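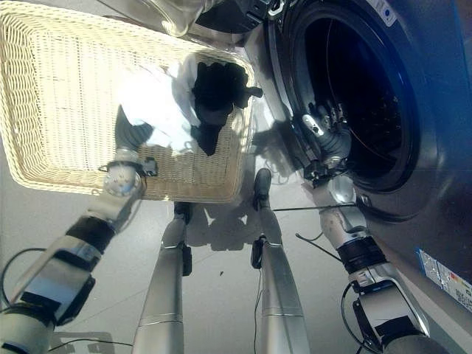
Section 4: Loading the washer

Okay, you've got the machine level and the hoses on (if you haven't, go back to section 3, please, I'll wait). This part of the guide covers getting the laundry out of the basket and into the drum, for the front loaders we keep in the Rosden rental apartments. I wrote it for new tenants, but my own family uses it too, so forgive the bossy bits.

Before you start

You'll want the basket, the dirty clothes and a clear patch of floor beside the washer. Any basket works. I like a rectangular wicker one with a thick rim because there's always something to grab, and you can tip it toward the drum and see right into the corners. If you're using wicker, run your hand along the inside first and feel for loose ends. They snag knits like you wouldn't believe! I trim mine flush with nail scissors.

4.1 Sorting

1. Pull out anything that needs hand washing and put it somewhere else entirely, not on top of the washer where it will get swept in later.

2. Split lights from darks. A white shirt and a black sock can share a basket just fine, but I wouldn't wash them together until the black one has been through several washes on its own.

3. Go through the pockets. All of them, even the little one on jeans. Tissues are the worst (I once spent a whole evening picking fluff off a black sweater).

4. Close zippers, undo buttons and turn dark things inside out.

Note: small stuff goes in a mesh bag. We sell the Haseo bag at the front desk, but any bag with a zipper that closes all the way will do.

4.2 Opening the door

1. Make sure the machine has stopped and the door light is off.

2. Pull the handle toward you and swing the door all the way open. If you leave it halfway it drifts back and bumps the basket.

3. Look in the drum before you put anything in. Wipe the fold of the gasket with a dry cloth while you're there, and check for coins and hairpins.

Caution: don't hang on the door or rest a full basket on it. The hinge isn't made for that and a new one means a long wait for parts.

4.3 Moving the clothes

1. Bring the basket up close to the drum and hold it by the rim, with the open side facing you so you can see what's left.

2. Take the big pieces first, one at a time, and shake each one loose as it goes in.

3. Tilt the basket and go back for the small things. Dark socks love to stick to the far side or hang over the rim, and that's how you end up with one sock washed and one not.

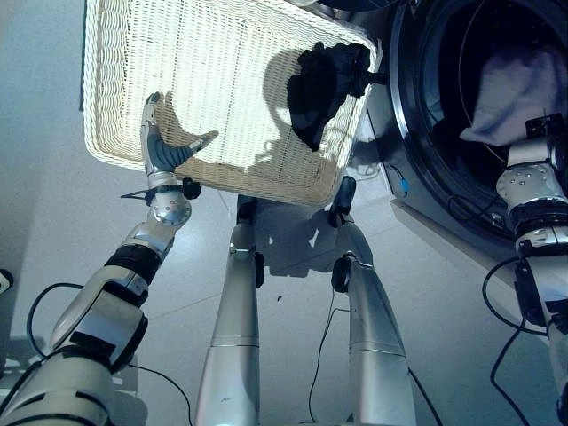
4. Check the floor between the basket and the machine, then check it again from the other side.

5. Stop when you can still fit your hand flat on top of the load. Packed tighter than that, things come out creased and the rinse is poor.

4.4 Closing up

1. Tuck any sleeves or straps back from the gasket. A pinched strap will make a puddle.

2. Push the door until it clicks.

3. Put the empty basket somewhere airy. Wicker hates a damp floor, and mine lives on a shelf now.

Caution: if there's a small child or a cat in the apartment, look in the drum one more time before you close the door. Every single load.

If the door won't click, open it and feel along the gasket for trapped fabric before trying again. Still nothing? Leave a note for Ragnvald Torvik in apartment 405 and he'll come take a look. Detergent and the drawer are in section 5.

Last updated 18/04/2026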